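From: Edgars Stankevičius
To: Plirketti builders list
Subject: Re: fingers slip on thin fabric

Hello Aušra, hello all,

Aušra Sproģis wrote:
> I have printed the soft fingers two times now, and with boxes
> and cups they are good. With cloth it is a different story. The
> tips close, but the fabric slides out before I lift. Do you make
> the walls thinner, or do you press harder? Also, please tell me
> where you put the markers, mine are always hidden by something.

Thank you for the question. I had the same trouble in November, when I began with bags and clothes in the workshop in Jiltovo.

First I made the walls thinner, and I do not recommend it. The finger bends well, but after some days a rib cracked near the base. Now I am back to the thickness from the file of Dambrauskienė and I changed only the angle of the mounting, by 5 degrees, so that the tips meet before the lower part. On cloth this helped me more than the pressure. I did 50 tries with the old angle and 50 with the new one, always with the same bag. The old angle held 31 times and the new one 46 times. 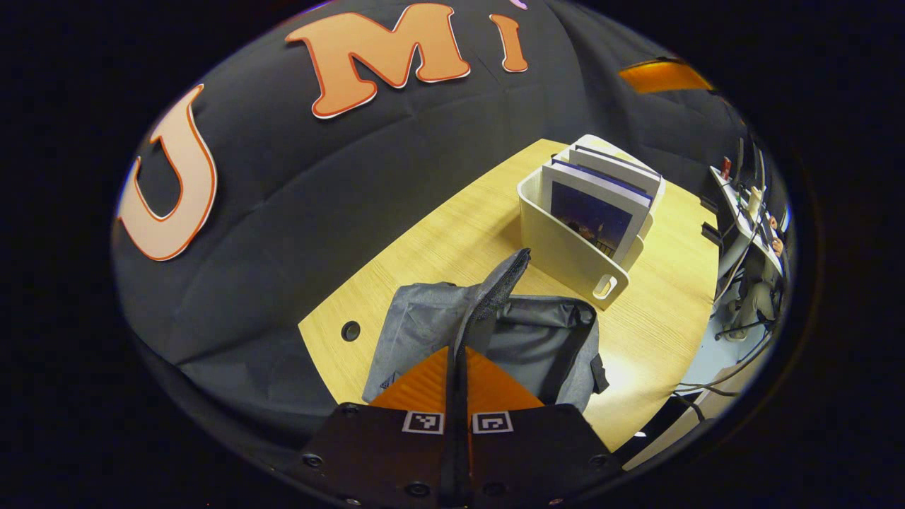
Orange fingers against the gray nylon-like bag, one marker on each plate.

About the markers: I put them near the top edge of the black plates, one left and one right, with a white border around each. Please do not cut this border away to save space. I did so once and the detection became very bad, especially in the evening.

The screws I tighten by hand only. If the plate is bent even a little, the two markers do not agree and you will look for the mistake in the software, as I did for a whole evening.

One thing I still do not understand. When I take the bag by a fold, the grip is good, but on a flat part it is often lost. Maybe the tips need some rubber surface. Has somebody in the Godville group tried this? I have read the old messages up to number 558 and did not find an answer.

Aušra, if you want, I can send you my mounting file. Please write which screws you use, mine may be too long for your plates.

With best regards,
Edgars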